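Wostov vs. Drurkex: Two Handheld Grippers, One Library Table

Gallery | Bench notes | Comments (4)

By Visitación Collado

I get a lot of mail asking which handheld gripper to buy for recording demonstrations. My usual answer is to wait six months and see which company still picks up the phone. That doesn't seem to satisfy people, so in April I took the two I get asked about most, the Wostov and the Drurkex, and spent a long afternoon with them in a reading room with good light and patient staff.

The sales sheets make big promises. Wostov says its pads are good for 1000 grasps before you need to think about them. Drurkex says its wide lens "sees what the hand sees," a line I have now read so many times that it has stopped meaning anything. Neither company says what was being grasped, or how hard, or who was holding the trigger. I asked both. One sent me the same sales sheet again.

My plan was simple. Same table, same person, same soft and flat things that tend to embarrass a two-finger gripper. I wanted to know if the ridged pads everybody is copying now do anything for cloth, and if the fisheye view leaves you enough detail to label the data afterward.

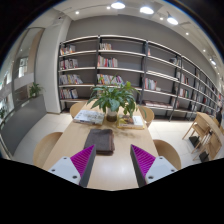 The case for a very wide lens is that you never lose the target. Fine, I'll grant that. Turn your wrist all you like and the whole room comes along with you. But you pay for it. Things near the rim bend, straight shelves turn into bananas, and a good part of every recording goes to furniture and ceiling lights that no policy needs to learn. I have heard people argue that the extra background helps a model find its bearings. Maybe. I have yet to see anyone run it both ways and publish the boring table of numbers.

Prulia, who make the mounting kit a lot of labs use, sell a narrower lens as an add-on. I tried it on an earlier job. You get a sharper target and then you lose it every time you reach sideways, so I don't consider the matter settled in either direction.

Balance is the part of these tools I wish more reviewers would write up. The Wostov is fine for ten minutes. Past that my thumb starts to complain, and a tired thumb closes late. If you record 70 episodes in one sitting, the last twenty are going to look different from the first twenty, and it will be your hand that changed. The Drurkex spreads the load better but has a mushy trigger, and I kept squeezing harder than I needed to.
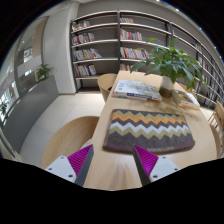
Flat and soft is where I expect trouble. A cup or a block gives two fingers something to close on. Anything lying flush against a tabletop makes you pinch up a fold first, or slide one finger under, and people do that in very different ways without noticing. So when a company shows me a clip of its gripper picking up fabric, my first question is how many takes there were. My second is if the corner was already turned up.

As for the ridges, I would like to be more excited. They feel grippy under a fingertip, and that is about as far as I can go. To say more I'd need the same fingers with smooth pads on them, run by someone who doesn't know which set is mounted. Neither company sells a smooth set. Draw your own conclusions.

Bustamante, a small shop that prints replacement fingers, has offered to make me a plain pair to fit the Wostov mounts. If they show up I will do this over again and post the counts, good or bad. I'd want at least two people holding the tool, too. Me against me is a weak test, and I knew that going in.

Would I buy either one? With my own money, not yet. If a lab is paying and you need to start recording soon, get the one whose spare parts are in stock and stop reading reviews, this one included. Ask for the price of a second set of pads before you sign anything. I was quoted two different figures by the same salesperson in the same phone call.

Questions about the trigger force readings go in the comments. I still have the notebook, and I'll answer what I can read of it.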